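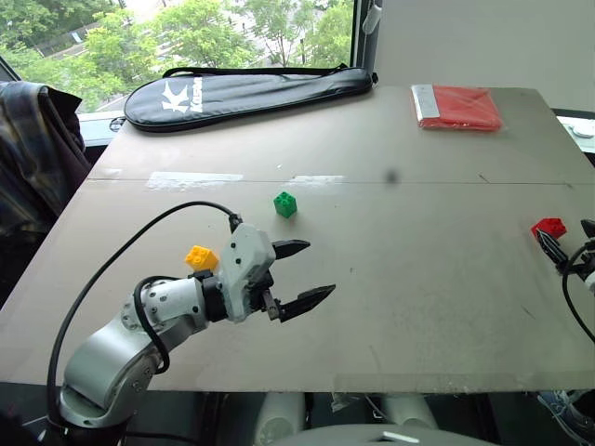
HESTDALE, May 31, 2019
By Ritu Dhillon

Ticket 796: Low hum and dropouts on the Joro PA, main room
Status: open
Reported by: Savvas Politis, guitar and vocals, Warnside

Savvas wrote in after the band's last rehearsal. His words: "The hum is back, it's louder than before, and the left side cuts out whenever the bass drum and bass guitar hit together. Your power supply is dirty. Please fix before we record."

I have heard "dirty power" from every loud band that has come through this building and I have yet to see it. Leaving the ticket open anyway, since the dropouts are new.

First pass. Turned on the PA with nothing plugged into the mixer. No hum. Brought up each channel in turn with the faders at the usual marks. No hum. Ran a record through it at a level I would call rude. Both sides stayed up. If the wall power were the problem I would expect to hear it with the band at home.

Asked Savvas what had changed since the last good rehearsal. Answer: "nothing." Asked again by phone. Nothing turned into a new pedalboard, a different bass amp and a vocal effects box that Warnside bought used and runs off the same cheap adapter as two of the fuzz pedals.

Second pass, with Savvas and his gear. Hum present as soon as the vocal box goes into channel 3. Strong at 60 cycles, with a buzz on top. Pulled the adapter and ran the box on a battery. Buzz gone, hum mostly gone. Put the adapter back, buzz back. Did this four times because Savvas wanted to see it four times. He says the box was quiet at his house. It was going into headphones at his house.

Tried the ground lift on the DI. It took out the rest of the hum. Savvas's position is now that the room has a ground problem and the lift is hiding it. My position is that his bass amp and his vocal box are on different circuits, because he ran an orange extension cord in from the hallway. I moved the cord to the stage strip and took the lift off. Quiet. He has agreed to "keep an eye on it."

Dropouts. Harder. Could not get one in the first hour. Savvas said it only happens on the song they close with, so we had him play the closing song alone, which did not do much. He then admitted that they push the left speaker harder than the right so the drummer can hear the vocal. The limit light on the left Drakos amp was on nearly solid at their marked setting. The amp is rated 1,000 watts a side according to the sticker, and I trust that sticker as much as I trust any other. My guess is that it is going into protection and coming back a second later. That would fit what he describes, but I have not seen it happen and won't write it up as a cause until I do.

The band's theory is that the left speaker is blown. I listened to it up close with a sweep from 42 Hz up. No rattle, no scrape. A bit thin under 200, same as the right one. It is a vocal PA and they are putting the kick drum through it.

Swapped the left and right speaker cables at the amp end anyway. If the dropout moves to the right, it's the amp channel or whatever feeds it. If it stays left, it's the cable or the speaker and I will owe Savvas a coffee.

Asked of the band:
- Full lineup for the next test, drummer included.
- Separate adapter for the vocal box. The one in the bag has tape on it where the label should be.
- Kick mic out of the PA until this is closed.
- No cords from the hallway.

Savvas replied that the kick mic is "part of the sound" and asked if a power conditioner would help. He sent a link to one with a lot of blue lights on the front. I told him to save his money for the adapter. He has forwarded the link again.

Recording is booked for June. I'm not moving the date over this. Next test is the band's next rehearsal, and the ticket stays with me until then.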